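Sorting Small Things: How Families Put Away Jewelry at Home
Final report for the Everyday Objects project, Durnel College

Introduction

When our group was asked to choose a household task for the term project, the first suggestions were the big ones, like laundry and dishes and the weekly shopping. Those are good subjects, but other groups had them already, and one of us mentioned that in her house the longest job of the month was her mother's jewelry. We all laughed, and then we all remembered the same thing from our own homes: a drawer, a cookie tin or a saucer on the windowsill with a knot of chains in it that somebody was always going to deal with later.

So that became our question. How do people sort, untangle and put away their jewelry when they have a free hour, and what makes the job easier or harder? We started in November and worked on it for 15 weeks, which felt like a great deal of time at the beginning and like very little by the end.

How we did it

We visited five homes, three in Brastov and two in Trastlow, and we also practiced by ourselves with pieces lent by our own relatives (we are very thankful to them, and everything went back). Each session followed the same plan. The pieces were laid out on a cloth, an open container stood close by, and the things were put into it a few at a time. We wrote down which pieces went first, where the work slowed down, and what the person said while doing it. We tried hard not to help, even when it was tempting.

We also handed out a short questionnaire through the Dow Street library, and 200 people filled it in. It asked where they kept their jewelry, how often they tidied it, and which kind of piece annoyed them the most. The last question had a blank space under it, and people used it generously. Some wrote up the whole back of the page.

The container

Our first container was a deep cardboard gift box, and it was a poor choice. Thin rings slid under everything else and had to be hunted for with a fingertip. After that we went over to a shallow red box without a lid, and it was much nicer to work with. You could see what was in it at a glance, gold stood out well against the red, and a bracelet could be laid in its own curve and didn't have to be folded. Its one weakness is that the inside is smooth and has no compartments, so the pieces drift together when the box is carried from one room to another.

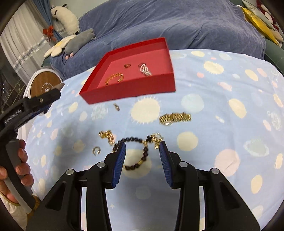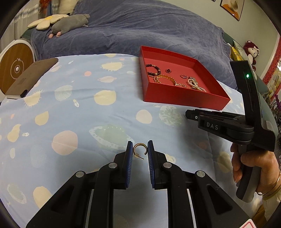
Red box, blue cloth, and plenty of gold in both pictures.

The cloth underneath deserves a paragraph too, because we changed our minds about it. We had expected a plain dark cloth to be the best, the way they have it in shops. In practice a light blue one did very well. Dark beads show up on it immediately, and gold does too. A printed pattern is a little harder on the eyes with the very small pieces, but it is cheerful, and it was what people had in the house. Any cloth at all is better than a bare table, where a ring can roll off and under the sofa before you have put your hand out.

What we found, kind by kind

Bead bracelets were the easy ones. They have some weight, they keep more or less to a loop, and there is always something to take hold of. Most people picked these up first, and we think it gave them a good feeling about the rest of the job.

Watches and link bracelets came next. A wide metal band likes to lie stretched out, and it takes up more of the box than you would guess. Several people set theirs down, looked at it, and moved it to the side.

Small rings and hoop earrings were slower. A hoop on a flat cloth offers very little to grip, and the thin post of an earring catches in the weave if you drag it. The trick we saw most was to press lightly on one side so that the other side tips up. We tried this ourselves and it works nicely, though it took us a while to get the feel of it.

Chains were the hardest by a long way, and the questionnaire agreed with us. A fine chain that has been dropped in on top of other things comes out with half of them attached. One person wrote that she owned a necklace she had not worn for years purely because of the knot in it. What helped was laying the chain out along one edge of the box, and putting it in last.

Pearls fell somewhere in between. People were careful with them and used both hands, and they worried about the string.

What we would change

Our cloth was often too small, and pieces ended up along the edge of it. We would also write down the time at every step, since we only began doing that in the third home and could not compare the first two properly. And we would ask more people under 30 for their answers. Most of our questionnaires came from older library visitors, who possibly have more jewelry and certainly have more stories.

Costs

The whole project cost us very little, mostly paper. We had 500 questionnaires printed and used fewer than half, so the remaining sheets are in the cupboard beside the project room door, blank on the back and free for anyone who needs scrap paper.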